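Dents in foam cubes that do not go away, and small pits on the edges

Posted in February by Soo-ah So

Hello everybody. I hope this is the correct section, because I was not sure if foam blocks belong to toys or to craft materials.

I have a set of foam cubes in different colors, which I use with small children who come to my place for counting and stacking on Monday afternoons. They are the simple kind, one color all the way through, without any cover or print. I bought them from a shop called Stolino, and the bag did not say what type of foam it is. The bag is already thrown away, so I can not check again.

My problem is with the surface. When the cubes were new, every side was flat. Now some of them have shallow dents on the top, and also curved marks, like when you press a fingernail or the edge of a cup into something soft. On the front sides there are small pits and places where it looks scratched. It is worst close to the lower edge. The blue ones show it more than the others, but maybe this is only because of how the light falls on this color.
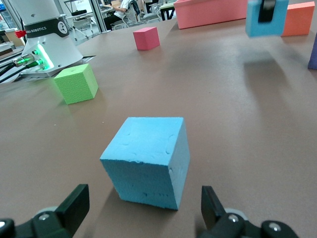 I keep them in a fabric bag together with some heavier things, and I know this is probably a mistake. The bag hangs on a hook, so the cubes at the bottom carry everything else. I have tried two things until now. First I left the cubes out of the bag for one weekend, and the soft dents became a little better, but the curved marks stayed the same. Then I washed one cube in warm water with a bit of dish soap. It became clean, but it took very long to dry and the dents did not change.

What I would like to know is this:

Can the dents be removed, or is the foam simply damaged? Is it okay to use heat? My neighbor told me to use a hair dryer, but I am afraid that the cube will shrink or become shiny. And the pits, can I fill them with something that is safe when a child puts the cube in the mouth? I do not need them to look like new. I only want that they stand straight when the children build a tower, and that no small pieces come off.

Thank you very much for reading, and please excuse my long text.

Siu-fong Choi

Hello Soo-ah, I had almost the same trouble, so I will try to answer your points in order.

First you should find out which kind of foam you have. Press one cube with your thumb and count slowly to five, then let go. If the place comes up again at once, it is a springy foam, and in this case most dents come from long pressure in storage. If it comes up very slowly or not completely, it is a firmer foam with closed cells (often it is EVA or something similar). With the firm type, a deep mark usually means that the little cells inside are crushed, and those you can not really bring back. Your washed cube took long to dry, so maybe yours is the springy type, but I would still make the thumb test. Also, foam with many small open holes on the surface can hold water even when the inside is closed.

About the heat. I would not use the hair dryer, or at least not on the hot setting. I tried it with one of my own cubes and one corner became hard and round. What worked better for me was only time and space. I put the cubes on a shelf with the dented side up, nothing on top of them, not touching each other, in a warm room but not in the sun. After two weeks the shallow dents were nearly gone. The curved marks were still there, and I believe they were small cuts and not dents. You can check this if you pull the foam very gently to both sides. When the mark opens, it is a cut, and no waiting will help.

About filling the pits, please do not do it. I looked for a long time for a filler, and I did not find one where I would be calm if a child bites on it. Glue also makes a hard point in the foam, and around this point it breaks faster later. If a loose crumb hangs on the edge, cut it off with small sharp scissors, flat to the surface. Do not pull it, or a bigger piece comes with it. If a cube keeps losing crumbs after this, I would take it away from the small children completely.

For the tower, turn the worst side so it looks outward. A pit on a vertical side does not change how the cube stands. Only the top and the bottom must be flat, and most cubes still have one good pair of sides.

For storage I changed from a bag to a low box from Trellstead, with only one layer of cubes in it. It needs more room in the cupboard – this is the bad side of it. But I have seen no new dents from storage after I changed. The children still make some with their nails, of course.

Yeom

just buy new ones?? foam is cheap. I got a bag of 80 from Groten and when one is ugly it goes into the craft box, the kids cut it up for stamps and paint with it. dont wash them in the machine, mine came out like old sponge

Soo-ah So

Thank you both for the answers. I did the thumb test this morning and the cubes come up quickly, only the last bit is slow, so I think they are more on the springy side. I pulled gently on the curved marks like Siu-fong wrote. One of them opened and the others did not, so I have put those cubes on top of the bookcase to rest.

The stamp idea is also good – I will use the opened one for this. Does normal poster paint stay on the foam, or does it go inside too much?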